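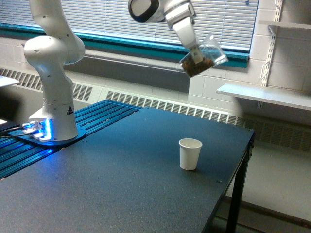 *Base and mounting plate, bench two.*

**To:** Lionel Sedgwick, Velby
**Date:** 28th August

The Ludimley capsule seats are still late. Geraghty says the liners will reach Stekent by December – I would not plan crew training around that. They gave us the same promise in spring.

Of the 40 drop tests in the grant, 2 remain. The results look good on paper, but all were run with one dummy size, and I don't trust them for smaller crew members.

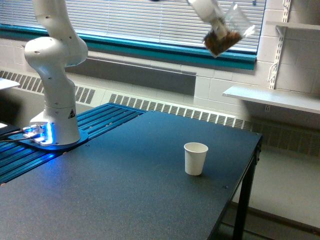 Spending stands where you'd expect, with the harness line over budget. Geraghty wants 100 more buckles ordered now. I'd hold off until the last drops are in. I have also asked for warning labels by the seat release, a black-and-yellow triangle like the one on the arm's base. Their drawings still show none.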